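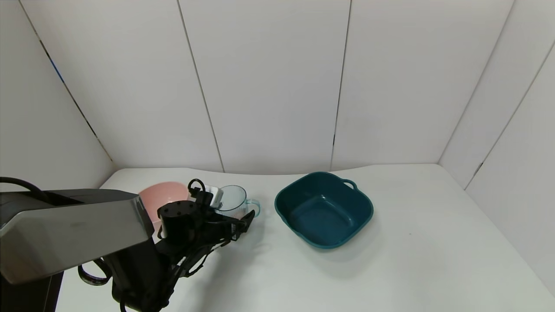 Hường Kiều told her to level the water at eye height, or she would be pouring soup by November of her life and calling it batter. Dana bent down until her chin nearly touched the table.

"It's at 200," Dana said.

"Then stop looking at it and pour."

The recipe was on the back of a gas bill from Butden. Dana's mother had written it in pencil, and the second line had rubbed away. It began with rice flour and ended with the words "until it sounds right." Between those there was one number, 80, with nothing after it.

"Eighty what?" Dana asked.

"Grams, if she was using the scale. She sold the scale in 2000."

Dana poured the water into the bowl and stirred. The flour went to lumps, then to paste, then loosened. Hường Kiều sat by the window with her coat on and her bag in her lap. Her bus left at 7 and she had said twice that she wouldn't miss it.

"Did she ever make it for you?" Dana asked.

"Every time it rained. She burned the first one and ate it herself, standing up."

Dana heated the oil. She waited, then let a spoonful of batter slide in. It made a flat, wet noise and sat there.

"No," said Hường Kiều.

They waited longer. The second spoonful hissed right to the edges. Hường Kiều put her bag on the floor - she did it quietly, with her foot, as if it had slipped - and unbuttoned her coat.

"Give me the burned one," Dana said, and reached for a plate.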